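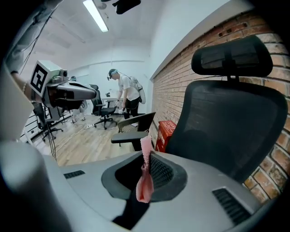
BREVDEN, 08/01/2020

Why Do We See Colors?
A Science Page for Young Readers

Color begins with light. Sunlight looks white, but it is a mixture of many colors. When light lands on an object, some of it is soaked up and the rest bounces away. The part that bounces away and reaches your eyes is the color you see.

A pink object sends a good deal of red light back to you, mixed with smaller amounts of the other colors. A black object soaks up nearly all the light that reaches it. Gray lies between black and white.

At the back of each eye is a thin layer called the retina. It holds tiny cells known as rods and cones. Rods work well in dim light but cannot tell one color from another. Cones need brighter light, and most people have three kinds. Your brain compares the signals from all three and decides what color you are looking at.

Some people have cones that work differently, so that red and green may look much alike to them. This is called color blindness. Many animals also see differently. Dogs have only 2 kinds of cones - they see blues and yellows best.

Try it yourself
Choose several colored socks and put them in a bag. In the evening, ask an adult to turn the lights down low. Take out one sock at a time, write down the color you think it is, and then check your list with the lights on.

Words to know
Retina: the layer at the back of the eye that senses light.
Cone: a cell in the eye that helps us see color.

Text by Usha Kartha. Reviewed by Margarida Louro.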